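Makthorpe Household Pests list
April 3, 2021
Subject: Re: pantry moths, round two

On the Tannous Road thread, a member wrote:

> I threw out the flour, the oats and a bag of birdseed I'd forgotten
> I owned. Wiped the shelves with vinegar. 30 days later there are
> moths on the kitchen ceiling again, looking rested. Is it time
> for a fogger?

Please don't set off a fogger in the kitchen. It won't reach the larvae inside the packages, and you'll be washing every plate you own while the moths carry on in the walnuts.

My guess is you missed a source. Indian meal moths will breed in dry pet food, chocolate, dried chilies, tea, and the decorative corn you hung up in the fall and stopped seeing. Check under the shelf paper and in the peg holes too. The larvae crawl a good way from the food before they spin up, so a cocoon in the corner of the ceiling tells you very little about where dinner was.

Anything you want to keep goes in the freezer at 0 F for 4 days, longer for a big bag. After that, glass jars with a real gasket. They chew through thin plastic bags without much effort, as I learned from a sack of rice.

Put up 2 sticky traps, no more. They catch males only, so they're a way of keeping score and won't clear the place out by themselves. I used the Zakari ones last year and took 86 moths before the end of May, which did wonders for my reputation with dinner guests.

Vinegar is fine for the smell. Vacuum the cracks first, then empty the vacuum outdoors.

Wash the dish towels and any cloth shelf liners while you're at it.

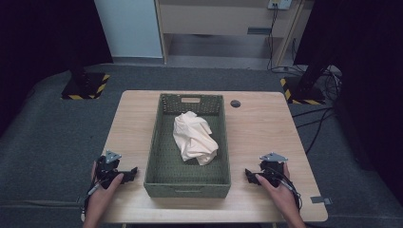
Cloth in the green basket.

If you're still seeing fresh moths in the traps after all that, look in the next room. Mine were in a box of dog biscuits in the hall closet. We don't have a dog anymore.

Tomusell
(south end of Makthorpe, currently moth-free, knocking on wood)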